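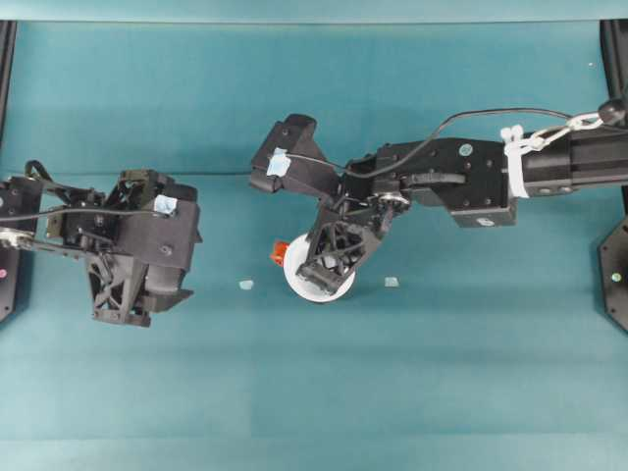
Category: Bench Tests > Grippers and Fingers

Finger comparison at the Prastuscombe bench, Jan 3, 2024

We have two small arms facing each other across one table, and since July we have been swapping fingers on them to see which type to keep for the tabletop work. The arms are our Dinu build, black printed and machined parts, with the same motors on both sides. The two finger types are the Flidine lattice finger, which has an open triangle pattern and gives when it is pushed, and the Endis ridged pad, a square fingertip with fine grooves across it. Both bolt to the same gripper body. A swap takes 4 screws and a new zero position in the controller.

This page covers one session. The full log has 171 grasps in it, split between the two types and across 3 object groups: cups, small flat pieces and soft packs. The arms were driven by hand from the leader controls for all of them. We wanted to compare the fingers before putting any policy on top, so that a miss could be put down to the finger or the operator and nothing else.

Notes on the cup test

The white cup with the small orange-red tab on its rim was the main object for the lattice finger. The operator puts one finger inside the cup, closes on the wall, lifts and sets it back down. In the opening picture the lower lattice finger of the right arm is down inside the cup.

On thin cup walls the Flidine finger was easier to use. It bends around the rim a little, so the approach angle can be off and the grip still closes. The drawback is that the operator loses some sense of where the tip is. With the finger pressed against the bottom of a cup, the lattice folds before the arm stalls, and the current reading on the gripper motor rises late. We set the warning level lower for these fingers and left it there.

Small flat pieces are harder. The lattice tip is wide compared with the piece, and when it touches the table it tends to slide over the top. We got better results by coming in from the side and pinching, but that needs clear space on the table, and with both arms working there often isn't any.

Pale blue tape goes on top of the gripper parts as a marker for the overhead camera. It is cheap and easy to move. We tried printed tags before and they came off at every finger change.

Notes on the ridged pad

The Endis pad is stiff. There is very little give in it, so the position shown by the controller is close to the real position of the tip. That helps with flat pieces and with anything that has to be placed against an edge. The grooves hold well on card and soft plastic. On glossy cups they don't add much.

The low camera is the better view for checking this type, as the overhead one mostly sees the top of the gripper body. Below, the arm from the low side, with the ridged face of the fingertip toward the camera and a thin cable hanging in a curve beside it. 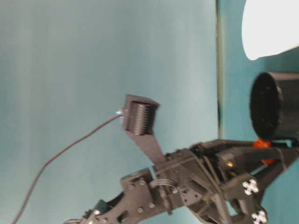
One reader who runs the same pads wrote that the grooves fill up with dust and fiber after a few weeks, and that the grip on card drops well before the pad looks worn. The same reader brushes them out at every finger change and asked whether we had logged any cleaning.

We had not. Our Endis set has over 1,000 closings on it from earlier work, and it was never brushed, so the card results in the log may be a little low for a new pad. We have added a cleaning column to the sheet and will repeat the card grasps with a fresh set.

Cable routing is the other thing to sort out. A loose loop at the finger is fine for short moves. With the wrist turned all the way over, it can catch on a screw head, and that ended a few grasps early with both finger types. Those runs are marked in the log and left out of the comparison.

For now the right arm keeps the lattice fingers for cups. Flat pieces go to the ridged pads. Soft packs showed no clear difference. The next session will use the same table and objects, with the cameras moved closer and a shorter cable on each gripper.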